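Working group on good practice for two-arm stations
Minutes, January meeting, Nesbridge office, room 2

Present: Femi Nwankwo (chair), Jytte Mikkelsen (minutes), one guest from Khoury.

1. Previous minutes
Approved with one correction: the Delleo order number ends in 1475.

2. Shared work area
The draft says that only one arm may move when the grippers are less than 300 mm apart. Femi finds this too strict for folding work. The guest asked for a lower speed instead. Not decided. 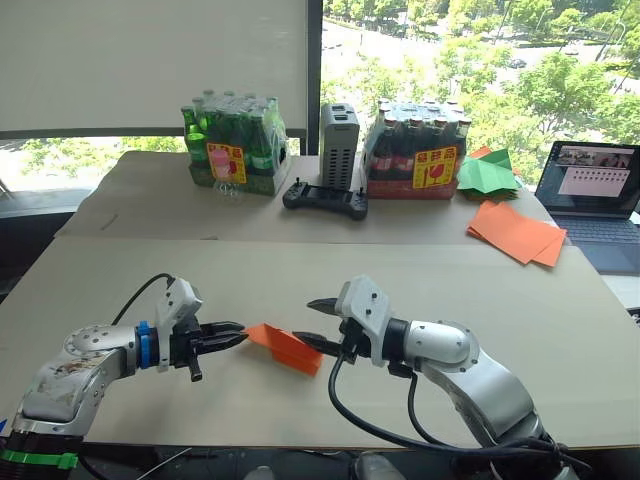

Fig. 1. Both arms at the folding table, orange paper between the grippers.

3. Worn fingers
It was agreed that scratches on the fingers are written in the station log every month. Replacement stays with Ristum.
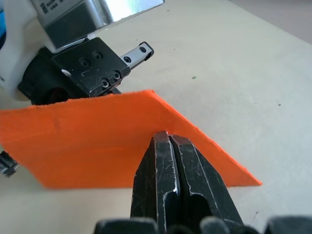

Fig. 2. Closed fingers with scratches, at the edge of the orange sheet.

4. Wrist camera views
Both wrist views shall be saved together with the log — Femi will write the text for this rule.

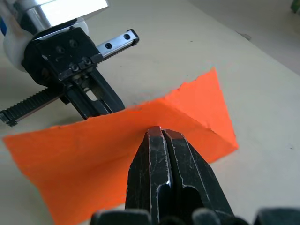
Jytte Mikkelsen

I asked that the second gripper shall be visible in the saved view when both arms work on the same sheet. Accepted.

5. Clean table
Small specks on the table shall be wiped away before each run. Khoury wants this also after the run — to be discussed by mail.
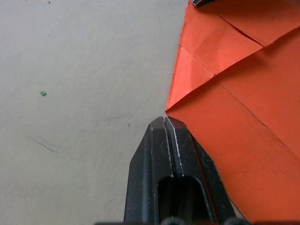
Fig. 3. Green fleck and smaller marks on the tabletop, left of the gripper.

6. Next meeting
February, at 14.00, same room.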